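Darndale open day - cloths, racks and a very long bus ride

I've been meaning to write this up all week. The open day at the Darndale building was on Tuesday, February 2, 2021, and I nearly didn't go, as it meant two buses and a walk past the Teixeira warehouse in the rain. Glad I did! Gritirbridge had the ground floor to themselves, with household jobs going on at small tables, and you could wander about as long as you stayed off the floor rails.

I'm a sucker for anything to do with laundry and dishes (my family will confirm this), so I parked myself at the cloth table for most of the morning. It's just a small light wooden table with rounded corners, a pale blue-grey cloth and a white plastic tray full of little slots. I could have watched for hours. 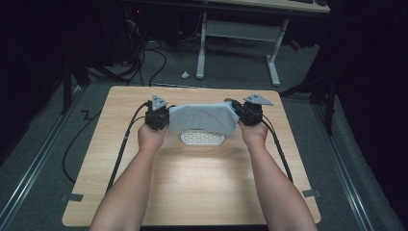

Folding in half first is the wrong way to go about it, according to Justness, who left a comment under my last post. Thirds every time, and smooth it with the side of your hand before the second fold or you'll get a ridge down the middle. I tried it at home on 4 tea towels and I have to admit they do sit flatter in the drawer. The fitted sheet was another matter.

Lunch was soup and a cheese roll for three dollars, served in the foyer, and the queue went right out the door. I ended up eating mine standing beside the coat hooks and got talking to a couple who'd come to look at shelving. They had strong views on drawer liners - so do I, as it happens - and we all went back in together.
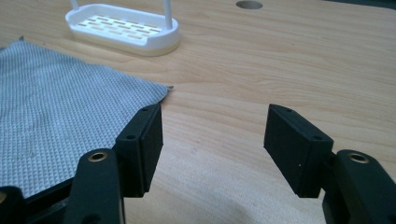
I liked the colour of that tabletop so much that I asked where they'd bought it, but the person I asked didn't know. We've got a wobbly old thing in our laundry that I'd happily swap. The next open day is in March, and the flyer says doors open at ten. Bring a brolly and some coins for the soup.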